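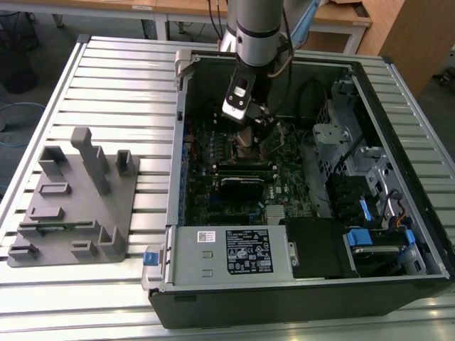 Re: [drameo-bench] What to budget for the second cell

On Apr 17, 2022, the Hilel bench wrote:
> We have $1705 left to spend and would love a second arm
> station for taking desktops apart. Is that crazy?

Hello all, and what a nice thing to find in my inbox! Not crazy at all, if you already own the arm. Walberg quoted us $304 for the printed fixture plate and its holders, and I'd buy that first, before any fancy extras.

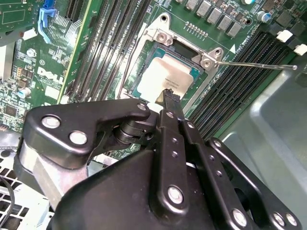 Finger against the edge of the processor, socket frame open.

Fingers are the next line. Processor work asks for narrow tips, and Hughes sells them at $54 a set. We went through 6 sets by January — more than I had planned for, I'll admit.

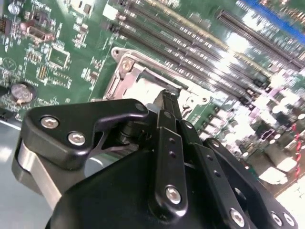
Does the Hughes price include the screws?
The screws are extra, so add a small bag to the same order.

I'd also put a little aside for scrap towers, and do ask your own IT folks before paying for any. Cases differ so much inside
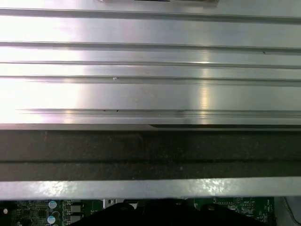 that a plan made on one model may not carry over to the next, and I would want a few kinds on the shelf before settling on a fixture. Send me your draft list whenever you like, I'm happy to go over it.

Warmly,
the Drameo bench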